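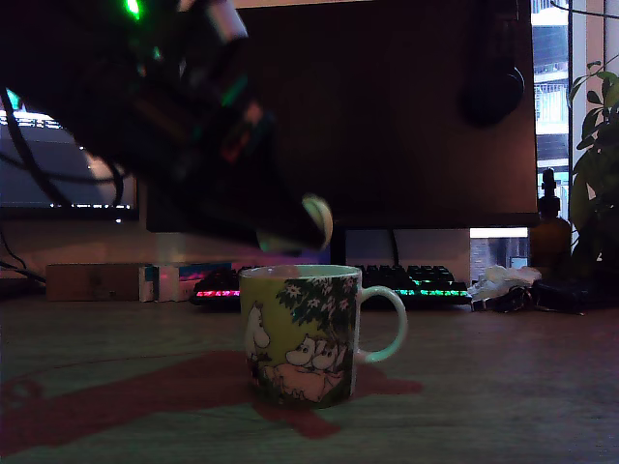
Desk arm, pale fingertip over the mug rim. Red shape under the mug.

Arm log, 16/02/2023

Grekance arm again. The complaint from Monday was that it closes crooked on anything round, so today went on the gripper and left the elbow alone, however much the elbow wanted attention.

Took both finger pads off. One screw came out like butter and the other had been done up by somebody with a grudge. Pads wiped with alcohol, seats wiped too, back on with the short driver. The Salameh sheet says to torque them, then gives no torque. Went to snug and stopped.

Homed the arm with the fingers open. Homed it again since the first time it reported a wrist offset I didn't believe. Second time it reported the same offset, so I believe it now. Wrote it into the config under my initials and kept the old file with .bak on the end, next to the other .bak files, which are becoming a family.

Speed is down to 45 percent for all of this. At 100 the wrist rings when it stops and you end up tuning the ringing. Camera exposure fixed, auto off. With auto on it kept hunting between the window and the dark monitor, and the detector got nervous along with it.

Test object is the Moomin mug. It has a handle, a shiny glaze and a busy print, and it's the thing the arm was worst at. Approach from the left, handle pointing right, fingers low. Force limit 300 in whatever units the Gollitz driver uses. The manual calls them "counts" and moves on.

Cable at the shoulder: still on a zip tie. It's a good zip tie. Wants a proper clip before anyone runs the wide reach again – there's one in the Markthorpe parts box if it hasn't walked.
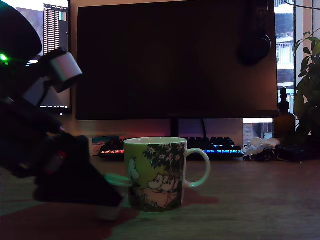 Jihad Abou Jaoude read the above over lunch and wrote back that 300 is too high for ceramic with freshly cleaned pads, that clean rubber grabs far harder than dusty rubber, and that I should drop the limit and come up in steps of 5 until it holds. Also that the offset belongs in the calibration file and the config gets overwritten on update.

Fair on both. Offset moved. Limit still to do.

Open:
shoulder clip
ask Salameh for the torque figure, again
delete some .bak files, having first looked inside them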